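Teaching by Pushing: A Year of Block Work at the Zirnelwood Laboratory

By Alfie Tunstall

The collection program at the Zirnelwood Laboratory began in November with a narrow purpose. Its staff wished to learn how much a robot could pick up about moving objects across a surface if it was shown the task many times by a person and given no written rules for it. The method is slow, and the laboratory has made no attempt to hide that fact from its partners.

Each session follows a printed schedule. An operator guides the arm by means of a hand controller while a second member of staff reads out an instruction, such as moving one shape next to another or clearing a corner of the board. The motion of the arm, the camera record and the wording of the instruction are stored together as one example. Sessions last no longer than 2 hours, after which the operators change places.

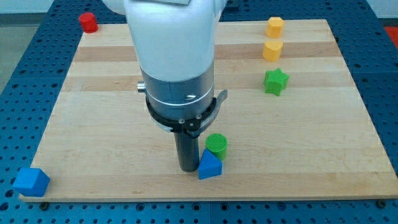 Andor Szalai, who directs the program, attaches great importance to the wording. In the first weeks all instructions were drawn from a fixed list of 17 sentences. The system trained on them performed well when it was given those same sentences and poorly when a visitor phrased a request in any other way. Operators are now asked to describe the task in their own words once it has been completed, and both versions are kept.

"People do not speak from a list," Mr. Szalai said. "A person will say 'next to,' or 'up against,' or 'over by.' We had recorded one of these and expected the system to know the rest."

The choice of pushing over grasping was also deliberate. A block that is pushed may turn, slide past its target or carry a neighbor along with it, and the operator must then correct the error. These corrections are retained in full. An earlier collection, known within the laboratory as Cendach, had been edited to remove them, and the resulting system had no means of recovering once a block went astray. The present collection, named Kun, leaves every attempt at its full length, including those marked as failures.

Review takes up a large part of the work. Every example is read by 3 people before it is accepted, and about 11 in every hundred are returned with a query, most often over a color or shape named wrongly in the instruction. Returned examples are relabeled where possible.

Ganuvov, the firm that supplies the laboratory's storage and labeling software, will receive the first part of Kun for testing. A wider release depends on the outcome of that work and on an agreement over the use of operators' recorded speech, which remains under discussion.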